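Search Search for: Go

Redus gripper comparison

The Redus comparison is a bench procedure for parallel grippers, drawn up by Sanaa Belhaj at Navarrete. Each gripper is fitted to the same arm and run for 700 cycles between two plastic trays, with the wrist camera left in place. The Clena controller logs finger position and motor current.
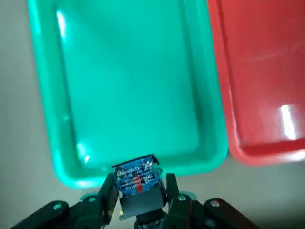 Grip force is set once, before the first cycle. A run is void after 8 dropped parts.

We use cookies to improve this site. Accept Decline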